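4. Fitting and Removing the Turntable Plate

These steps apply to the Brurko countertop microwave with a round control knob. For placement and clearance, see section 3.

Turn the control knob to the off position and unplug the oven before you reach inside.
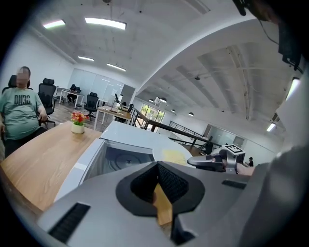
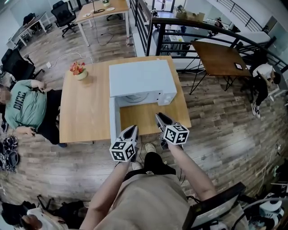 4.1 Removing the plate

1. Open the door fully. It swings to the left, so keep that side of the table clear.
2. Take out any food or dishes.
3. Hold the plate at opposite edges and lift it straight up. Do not tilt it until it is clear of the hub.
4. Slide the plate out level and set it on a flat surface.
5. Lift out the roller ring.

CAUTION: The plate may stay hot after the food has cooled. Let the oven stand for 17 minutes after cooking, or use oven mitts.

4.2 Cleaning

Wash the plate and ring in warm water with mild dish soap. Wipe the oven floor with a damp cloth. Do not use steel wool or scouring powder. Dry all parts before you put them back.

4.3 Refitting the plate

1. Set the roller ring in the shallow track on the oven floor.
2. Lower the plate onto the hub until the three tabs seat.
3. Turn the plate one full turn by hand. If it rubs or rocks, lift it and start again.
4. Close the door and plug in the oven.

NOTE: Do not run the oven without the plate and ring in place. If the plate is chipped or cracked, replace it. Order plate part 563 and ring part 596 from Skudberg Parts, Nernedport.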